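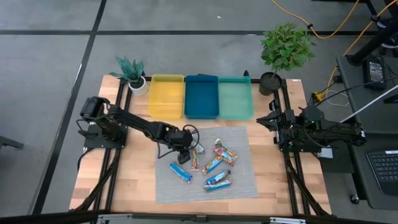

Vy Diệp
Repórter de casa e mesa

Na minha família havia uma gaveta, a terceira a contar de cima, que ninguém arrumava e que toda a gente abria. Era lá que viviam as barritas. Umas tinham vindo do supermercado, outras do fundo de uma mala de viagem, e havia sempre uma esquecida, já mole do calor, que a minha mãe jurava ainda estar boa (e estava, quase sempre, com um copo de leite ao lado). Lembrei-me dessa gaveta quando me sentei à conversa com as pessoas da Minami, uma pequena loja de mesa e cozinha que decidiu, em setembro, dedicar uma tarde inteira a um assunto que parece não dar para cinco minutos: onde é que se põem os snacks.

A ideia de que mais gostei é também a mais simples. Um individual cinzento, entrançado, pousado no meio do tampo, e as barritas em cima dele, à vista, cada uma virada para seu lado. Pode ser um azul-claro sozinho à esquerda, um verde e creme por cima de um vermelho e laranja, um azul-escuro mais abaixo, e de repente a mesa tem cor sem que se tenha comprado uma única flor. O cinzento ajuda muito, porque os invólucros deste género de coisa são feitos para gritar na prateleira e precisam de um fundo sossegado. Numa toalha às riscas seria uma confusão!

Depois há a madeira, e aqui confesso uma fraqueza antiga. Um tampo de ripas coladas, umas claras, outras a puxar para o castanho-avermelhado, aguenta quase tudo o que se lhe ponha em cima e fica melhor com os anos, desde que se lhe dê um bocadinho de óleo de vez em quando e se limpem logo as nódoas. Eu limpo o meu à sexta-feira, com um pano húmido e outro seco atrás, e é uma tarefa de que gosto mais do que devia.

Voltemos às barritas. Em casa experimentei de várias maneiras. Comecei pela taça funda, que é bonita mas esconde as de baixo, e as de baixo são sempre as que estão a passar do prazo. Passei para uma caixa com tampa da Mirna, muito prática para levar no carro, só que na cozinha dei por mim a abri-la e a fechá-la o dia todo. O individual ganhou por cansaço das outras. Espalham-se as barritas com alguma folga, deixa-se que uma ou outra se sobreponha, e quem passa a caminho da porta escolhe pela cor, como se escolhem rebuçados. Ao fim da semana junta-se o que sobrou, vêem-se as datas e põem-se à frente as mais antigas.

Um conselho para quem tem crianças pequenas: misturem os sabores. Quando estão em filas certinhas, por marca, desaparece a fila do chocolate e fica a dos frutos secos até ao Natal. Baralhadas, saem todas. E para quem recebe amigos, vale a pena levar o individual tal como está para a mesa do café, com um prato ao lado para os papéis vazios.

A gaveta da minha mãe continua no mesmo sítio, diga-se. Ofereci-lhe um individual igual ao meu e ela agradeceu muito, dobrou-o com cuidado e guardou-o lá dentro, por cima das barritas.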